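The Ullov Road Choir

Ustyna Antoniuk joined the choir in September, the month after her mother died, and for the first six rehearsals she moved her mouth and made no sound.

She stood at the end of the alto row, beside the radiator. The woman next to her was Clotilde Caron, who was tall and wore her coat all evening. Clotilde sang flat and turned her pages late. If she noticed that Ustyna was silent, she kept it to herself.

They met in the hall on Ullov Road at half past seven. Osvaldo Marras conducted with a pencil. He had taught high school music in three towns and he still clapped his hands when people talked. The piece that season was a setting of a harvest psalm, 11 pages long, and the altos had the tune only once, on page nine. The rest of the time they held long notes under everybody else.

"Altos, you are the floor," Osvaldo said. "Nobody looks at a floor. Again from the top."

Ustyna drove home by the river each week with the radio off. Her mother had sung in the kitchen, always the first verse and then humming. The house had been sold to a couple from Wevo, who had already painted the front door green. She had gone past it twice to look. 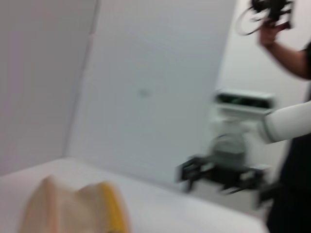 Why did she keep going, if she wasn't going to sing?

Her mother had paid the year's fee for both of them, 55 dollars each, and Ustyna didn't like to see it wasted.

On the seventh night Clotilde was away with a cold. Two of the others had it as well, and that left Solène Perrin, who was 19 and nervous, and Ustyna. Osvaldo looked along the row and made a mark on his score.

They started. Solène's voice was small and it shook on the low notes. By page four it had nearly gone. Ustyna could hear her swallowing between the lines. She looked at the music, found the bar, and came in on the D.

It was rough - she hadn't used her voice for anything but the telephone in weeks. Solène glanced at her and then back at the page. They held the note for its full length and moved down to the next one together.

On page nine they had the tune. Osvaldo's pencil stayed level and he didn't stop them.

At the break Solène brought over two cups of tea and a biscuit on a saucer.

"You were a bit behind on page six," she said.

"I know," said Ustyna. "Is there any sugar?"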